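Gripper comparison FAQ: kitchen counter bench
Maintained by Bevan Katene, Guvico manipulation group

What is being compared?
Two sets of fingers on the same arm. The Clilotside set is narrow and rigid. The Zavala set is wider, with a compliant pad. The controller, camera positions and task list stay fixed between sets, so a difference in the results can be traced to the fingers.

Which tasks are in the list?
Pick from plate, place on plate, open drawer, and pick from drawer. Each set of fingers gets 192 attempts, divided evenly among the four tasks.
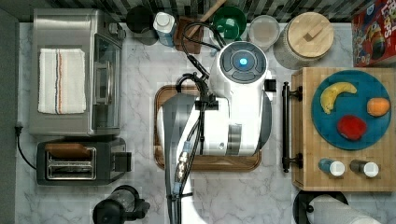
Why does cable routing get its own line in the log?
Cable drag changes the reading at the wrist force sensor, and the error grows with the size of the loop. We zero the sensor at the start pose and again above the target. Leave enough slack for full wrist rotation; the black loop arching up from the wrist toward the back of the counter is the part to check before each block. If it touches a container at any point in the motion, stop and reroute.

Can I change the objects on the plate?
No. The banana, the orange and the red piece stay in the set for every block. Their positions may vary within the plate.
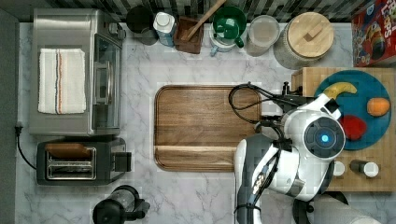 Reading time: 2 min

How is an approach scored?
A pick counts if the object clears the plate and is held for the full hold time. Contact with the plate rim is logged separately and does not fail the attempt. Teodoro Cisneros wrote the scoring script and handles disputed attempts.

What speed should I use?
Up to 40 percent of the controller's rated joint speed. Above that, the overhead camera blurs the fingertips and the scoring script rejects the attempt. 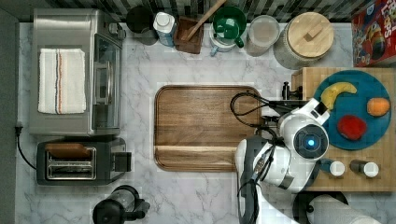 Overhead view, arm at the plate, cutting board clear.

Is the overhead camera enough?
For plate tasks, yes. For drawer tasks it is not, as it gives little information about finger height. Use the front camera as the primary view and record both streams.

Where does the plate go for drawer tasks?
On top of the cabinet box. Keep it back from the front edge so the gripper body can travel along the drawer without contact.

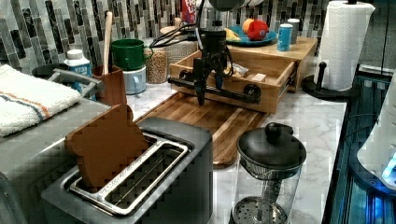
Front view, drawer open, fingers pointing down over the board.

Do I need to recalibrate after changing fingers?
Yes. Enter the new tool length in the Lasham controller, then run the touch-off routine twice. If the two results disagree, check the finger screws and start over.

When will the results be posted?
The summary table is planned for April. Raw logs are available on request from Bevan Katene.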